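Bedby Hall users' meeting – notes from Saturday morning

Present: Auður Mikkelsen, Arnar Ingvarsson, Inês Bragança, and me (Otakar Rusnák) scribbling this down. Apologies from Auður Lauritsen, who was at Dredthorpe. 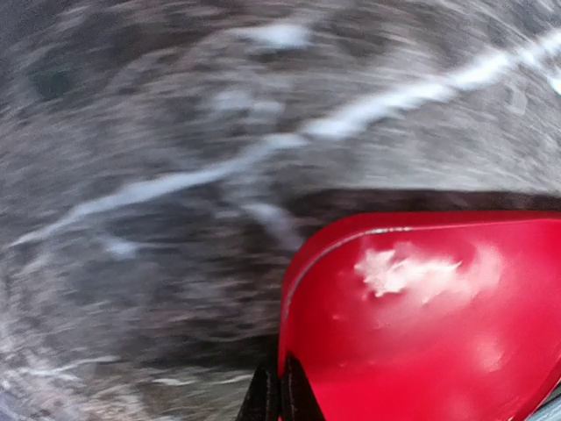
We began with the floor again, as we always seem to! Arnar has two prices for having the main room done. Hedegaard want 3000 for the lot, and Grollo would do a deep clean and patch the worst bits for 730. I said I'd be happy with the cheaper one for now, Inês wasn't so sure (she thinks we'll only be back here next winter), and we went round that for a good while. Agreed in the end to ask Grollo exactly what they mean by patching. Arnar to ring them.

Mats for the doorway – Inês has seen some at 90 the pair. Everyone said yes, go on then.

Money: 259 in the tin after the December sale, which cheered us up no end.

Auður M. asked if people could please lift the tables and stop dragging them. I've promised to put a note up by the kettle.

Keys – still one set missing. Check your coat pockets, all of you.

Next meeting same place, 10.30, and it's Inês's turn to bring milk.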